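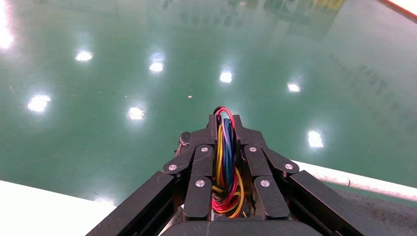

How do I get my deposit back when the landlord says the carpet needs replacing?

Ask in writing for an itemized list of deductions with the receipt or estimate for the carpet, and ask how old the carpet was when you moved in. Normal wear is the landlord's cost. Real damage can be charged to you, usually only for the life the carpet had left.

Home > Renting > Moving Out > Deposits

Posted by mendska_renter

I moved out of a one-bedroom in the Kallthorpe building in August after 49 months. The management company kept $452 of my deposit for "carpet replacement, living room." There was a faded strip by the window and a flat path from the door to the kitchen. No pets, no burns. There was one small stain by the closet that I did cause. The letter has one line on it and no receipt. I signed a move-in checklist, but I can't find my copy. Do I have any chance here, or is it not worth the trouble?

14 comments

Posted by third_floor_walkup

Fading and a walked-down path are wear. The stain is the only thing they can reasonably bring up, and a stain by a closet is a cleaning charge in most cases, not a whole room of carpet.

Send a short letter. Put your old address, the date you turned in the keys, the amount kept, and a request for the itemized list and the move-in checklist. They should have their own copy of it. Give them a deadline and keep a copy for yourself. Certified mail costs a few dollars and gives you proof of delivery.
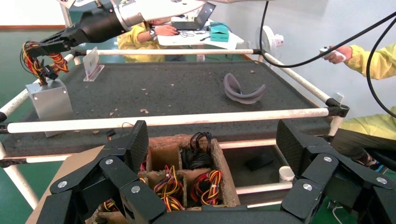
Look up your state's deadline for returning deposits too. Many states give the landlord a set number of days to send the itemized list, and in some of them a landlord who misses it loses the right to keep anything. Your state attorney general or housing department should have the rule on its website. If the letter gets no answer, small claims is the next step. I filed mine without a lawyer and the fee was $61. I got the fee back along with the deposit.

Helpful (38)

Posted by bielecka99

they always do this. I had the same company and they tried to bill me for blinds that were broken when I moved in. I just called every morning at 8 until somebody gave in. took over a month

Helpful (3)

Posted by rentsmart_ro

Agree with the letter. On the age of the carpet: if it was already six years old when you moved in and it is the kind expected to last eight or ten, there is very little value left to charge you for. Ask for the install date. Also check your old email for the checklist. Mine was attached to the lease and I had forgotten it was there.

Helpful (11)

Share (6)

Related
Can a landlord charge for nail holes?
Rornden Apartments: how long for a deposit refund?
Who pays for repainting after a long lease?
Roommate moved out early and wants their share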